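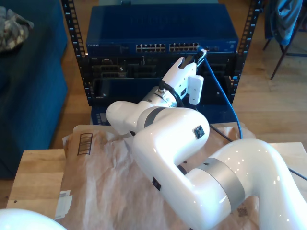
Blue network cable at the rack.

Posted 2009-05-01 by admin

Search this blog: Enter keywords Go

So the heel. Several of you have asked after it, which is kind, and more than anyone did when it was me who had flu.

It started in April with the first steps out of bed in the morning, which felt like treading on a drawing pin. By the time the kettle had boiled it had mostly gone off, so I did the sensible thing and ignored it. Then I walked all the way round the reservoir at Zunbridge in the flat canvas shoes I bought for a wedding, and after that it couldn't be ignored by me or by anybody living in the same house.

The doctor at Cosulwood pressed her thumb into the one place I'd have paid her not to and said plantar fasciitis. There's a band of tissue along the bottom of your foot and mine is cross. I asked what had caused it. She looked at my notes and said, "Well, you're 54," and went back to her typing. She also had a look at the shoes. I'd worn the shoes.

I have a sheet of exercises. Calf stretch against the wall, towel round the toes before getting up, foot rolled over a tin of tomatoes while watching the news. The sheet says a small bottle of frozen water will do as well, but our freezer is full of bread. You hold each stretch for longer than you'd think a person could look at a skirting board.

Then there are the insoles. The chemist had two kinds, and I bought the Lundix ones because the foot on the packet looked happier. They are very firm. For the first few days it was like walking about on a pair of spectacle cases – my left foot, which had done nothing wrong, began to complain as well. I can report that they've softened, or I have.

I was told to keep to 2,000 steps a day for a bit, so I now own a pedometer. It clips to the waistband and counts getting up for biscuits. It once awarded me almost the whole lot for a bus ride over the cobbles by Varghese's, the carpet place, and I took it.

Is it better? Mornings are less dramatic. I still come downstairs sideways, holding the rail, but the drawing pin has been swapped for something more like a pebble. She said it can take months and not to go barefoot on the kitchen tiles, and I've been good about that apart from when the post comes.

I go back in 7 weeks. The canvas shoes are under the stairs and I haven't thrown them out, before anybody asks. They were quite dear.

Contact | Copyright 2009, all rights reserved | Back to top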